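22nd November

Listing workshop, back room at Ziltside. Present: me, Yesenia Palacios, and Nouhaila Mahrous for the second half.

Went through the Trukach listings before they go up. The floor area for unit 17 was wrong again — the draft had 1362 square feet, but the signed plan doesn't include the balcony and the draft does. Yesenia has the plan and will correct the sheet. The year built stays at 1924, per the title.

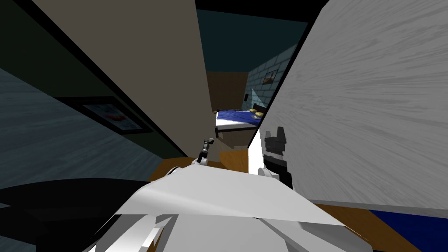

Blue bedspread, two yellow pillows.

Moved on to the wording. We cut "cosy" and "sun-drenched" from all 4 drafts. Room names now follow the plan, so the den is a den and doesn't become a third bedroom halfway down the page. Mimoter export still drops the accent in street names. Fixed by hand, logged with them, no reply so far.
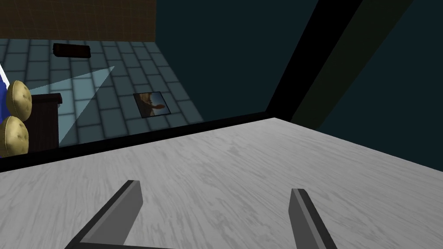 Do the strata fees go in the first paragraph?
They go in the fact table, with the month they were last confirmed.

Nouhaila brought the agent award forms. The client survey has to be sent to every buyer and seller from the past year, including the deals that fell through, which Sales had left off their list. She wants the full list by the end of the week.

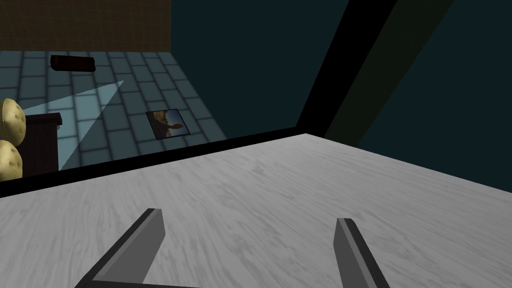 She also asked for the neighbourhood blurbs to be kept in one file, with initials beside each change. I've started it in the shared folder. The school catchment lines are blank until the new boundaries come out in January. Still to do: parking stall numbers, and the colour of the sign riders.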